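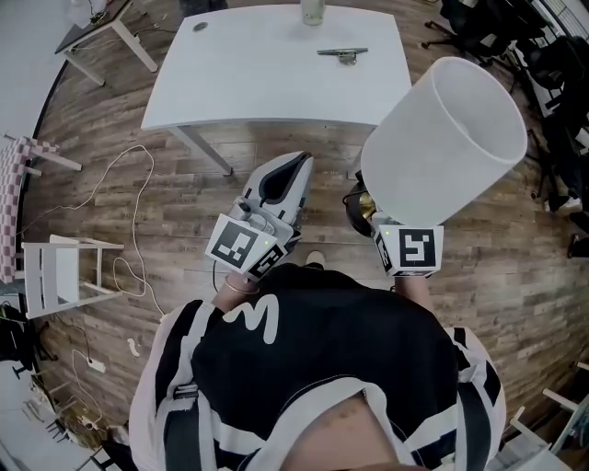
I am now two years in Tirkville and I want to write down what I learned about renting a room here. Maybe it helps someone who arrives in March, like I did. 1/9

First, the price. My first room was 1,552 a month and I thought heating was inside. It was not. Ask for the word "included" in writing, for each thing separately. 2/9

The deposit must come back within 30 days after you leave. Mine came after 90. I had to send four letters, always polite, always with the date on top. 3/9
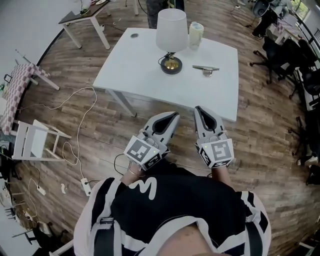
Photo: Jetenell

Before you sign, visit in the evening also. My street near Lesis market is very quiet at noon. At 11 pm the delivery lorries come and they stay with the engine on. 4/9

Open every tap. Open the windows too, and close them again. In my second flat the kitchen window could be opened but it did not want to close, and I discovered this in the rain. 5/9

If the contract says "reasonable wear", ask what the landlord means by it. For mine, a small mark from a picture hook was not reasonable. I paid for painting the whole wall. 6/9

Shared flats are cheaper on the Nakpan side of the river, but the last bus leaves at 10.40 pm. If you work late shifts, please count the taxis in your budget. 7/9

Somebody asked me about furniture. I bought almost everything second-hand, except the mattress. People who move out at the end of term sell good desks for very little money. 8/9

I am still looking for a clear answer about who must pay for the boiler check. My contract says one thing and the agency says another. If you know, please write to me. 9/9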